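### 3.2 Surface and cloth: what the tabletop contributes

We had expected the folding itself to dominate this part of the study, and we were delighted to find how much of the story sits in the surface underneath. Across the 83 households in the Hornwood sample, participants talked about their tables, benches and ironing boards with real warmth, often before they said a word about the laundry. Timber came up again and again. People praised its "give", its colour against the cloth, and the way a sleeve could be smoothed flat with one pass of the forearm.

Following Eklund's distinction between *holding* and *releasing* surfaces, we coded each spoken remark about contact between fabric and table. The scheme produced 2348 coded remarks, a wonderfully rich set for such an ordinary chore. Grain was mentioned far more often than we had anticipated, and knots had a small vocabulary all their own: "eyes", "the dark bit", "my corner mark". Several participants used a knot as a reference point, laying a hem beside it and bringing the opposite edge across to meet it.
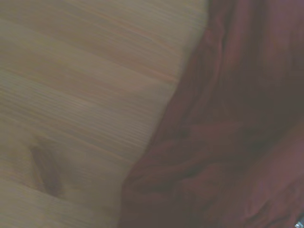
**Figure 4.** Dark red fabric lying across pale, fine-grained wood, with a dark brown knot in the uncovered part of the surface.

Colour contrast deserves its own mention. On light timber, a deep-coloured cloth has an edge that can be followed at a glance, and participants working with maroon, navy or forest green items made fewer spoken corrections per fold than those working with cream or grey. The effect was strongest with tea towels and pillowcases, where a straight edge is the whole point of the exercise. It weakened with jumpers, whose thick ribbing gives the hands plenty to go on whatever the colour.

The diagonal lay was a lovely surprise. Earlier work in the Fulach study assumed that people square the cloth to the table before making the first fold. In 13 of our households, the preferred habit was to let the fabric fall at an angle and square it only after the first crease. These participants described the grain as a guide for the eye, a set of ready-ruled lines to turn the cloth against. We have called this *late squaring* and return to it in Section 4, where the Ivano interviews let us ask when the habit was learnt and from whom.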